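**Cidik nimmt Roboterzelle für die Retourensortierung in Betrieb**

*Bisher manuelle Entnahme läuft ab Juni teilautomatisiert*

Die Cidik GmbH setzt in der Retourenabteilung ihres Standorts Pultard eine Roboterzelle zur Entnahme ungeordneter Einzelartikel ein. Die Zelle wurde gemeinsam mit dem Integrator Citex ausgelegt. Sie greift Haushaltswaren und Spielzeug aus einem Metallbehälter und legt sie in einem zweiten ab. Im Versuchsaufbau wurden 930 Griffe je Schicht erreicht.

Die Zuordnung der Artikel zu Wiederverkauf, Aufbereitung oder Entsorgung bleibt Aufgabe der Beschäftigten. 12 Mitarbeiterinnen und Mitarbeiter wechseln von der Entnahme an die Prüfplätze. Die Einweisung umfasst 20 Stunden und behandelt Störungsbehebung, Greiferwechsel und die Freigabe der Zelle nach einem Halt. Stellen entfallen nach Angaben des Unternehmens nicht.

„Das Bücken über den Behälter entfällt, die Prüfzeit je Artikel steigt“, sagt Li-hua Lo, Leiterin der Retourenabteilung. Tin-yau Tsao, Projektingenieur bei Citex, nennt als offene Punkte flach liegende Teile und Artikel, die sich gegenseitig überdecken. Nicht greifbare Artikel werden gemeldet und von Hand entnommen.

Eine zweite Zelle für die Linie Lu ist in Planung. Über die Ausführung wird nach Auswertung der Störungsprotokolle entschieden.

**Pressekontakt:** Cidik GmbH, Unternehmenskommunikation, Pultard

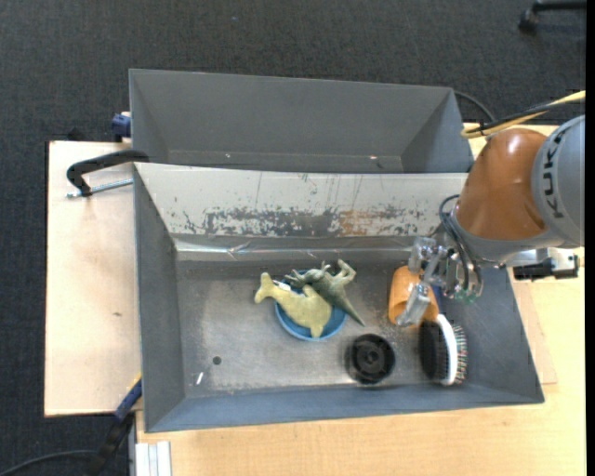 KUKA-Roboterarm mit Greifer über einem Behälter mit Spielzeugtieren, Schale, Becher und Bürste.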